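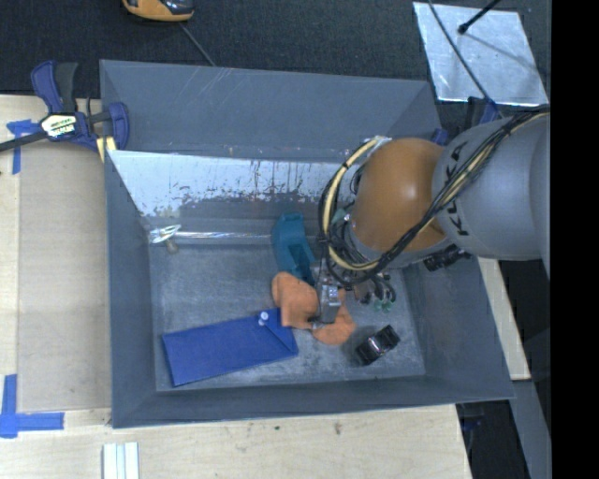 # Washing Temperature and Color Loss in Dyed Cotton

Project report, second semester
Student: Amândio Correia

## 1. Why I chose this subject

In my family we always washed colored clothes in warm water, and the clothes became pale after one year. My grandmother said it was the fault of the sun on the balcony. I wanted to know if the washing itself takes the color away, and how much the temperature matters.

## 2. Materials

I bought plain dyed cotton from Torres, a fabric shop near the school. The dye was the same type for all the pieces, a reactive dye sold under the name Zalten. The detergent was Nurodora liquid, without bleach. I cut 12 pieces of the same size and sewed the edges, so that they would not lose threads in the machine.

The machine in our laboratory is an old Londix model. It spins at 600 turns per minute in the gentle program and at 1,110 in the normal one. I used only the gentle program.

## 3. Method

The pieces were divided into two groups. The first group was washed cold and the second group was washed warm. After each wash I dried them flat, inside, far from the window. I kept one extra strip of the fabric in a closed drawer for comparison.

To judge the color I used a gray scale card, the kind which is used in textile schools. Two classmates looked at the pieces without knowing which group they came from. When they did not agree, I wrote down the lower grade.

## 4. Results

After the first washes I could not see any difference between the groups. Later the warm group became lighter, mostly along the folds and the sewn edges. The cold group changed also, but less – one of my classmates gave it the same grade as the strip from the drawer.

The rinse water of the warm group stayed colored for longer. I did not measure this, I only noted it in my notebook.

## 5. Problems

In January the heating of the laboratory was broken for 2 weeks and the drying took much more time. I do not know if this changed the result. Also, the gray scale depends on the light of the room, and I did not always work at the same hour.

## 6. What I would do next

I would like to repeat the test with a darker color and to include the normal program, to see if the faster spin damages the surface of the fabric. My teacher suggested also to test drying in the sun, so I can finally answer my grandmother.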